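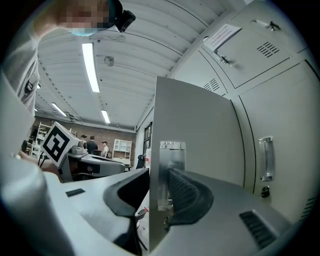
Shared lockers in a project workroom fill up fast, and our group wanted to know whether a simple set of rules would make them easier to use. We looked at one bank of light gray metal lockers in the Fleltberg building, used by students on every project that runs there. The doors have ventilation louvers, and the large lower ones are big enough for a backpack and a box of parts. A paper notice is taped to one of the doors, and we took it as our starting point, as it was the only written rule we found.

Background

The room was fitted out in August, when the Tisen and Akov project groups moved in together. Before that each group kept its things in cardboard boxes along the wall. The lockers were meant to replace the boxes – in practice people went on using both.

Method

We kept a log for 10 working days. Each time someone put an item away or took one out, they wrote down the door and the type of item. The log has 57 entries. We also asked users which doors they avoided and why.

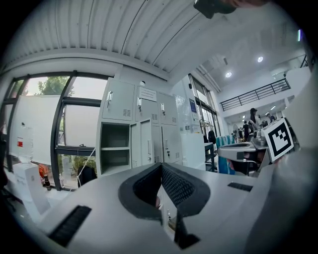
Most entries were for the lower compartments. Users told us they could put a bag in without taking anything out of it first. The upper doors were used mainly for small items such as chargers and hand tools, and several people said they forgot what they had left there.

Boxes and bottles were the hardest to deal with. They were put down near the windows during the day and did not always make it back into a locker.

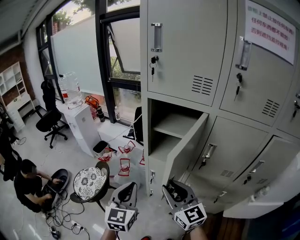
Figure 3. The lockers, with one middle compartment open and its shelf empty. The sign asks users to put nothing on top.

Recommendations

1. Label every door with the group name.
2. Keep one compartment free for items in use that day.
3. Clear forgotten items every 2 weeks.

Vangelis Papadakis checked the log and drew up the door plan. We would like to repeat the log next term with the new labels in place.

Home | Projects | Reports | Staff | Contact

Recent reports
Bicycle Parking at Kourkoulas Hall
Akov Group: Workbench Lighting
Tisen Group: Sorting Small Parts

Contact the project office | Copyright Fleltberg Student Projects | Back to top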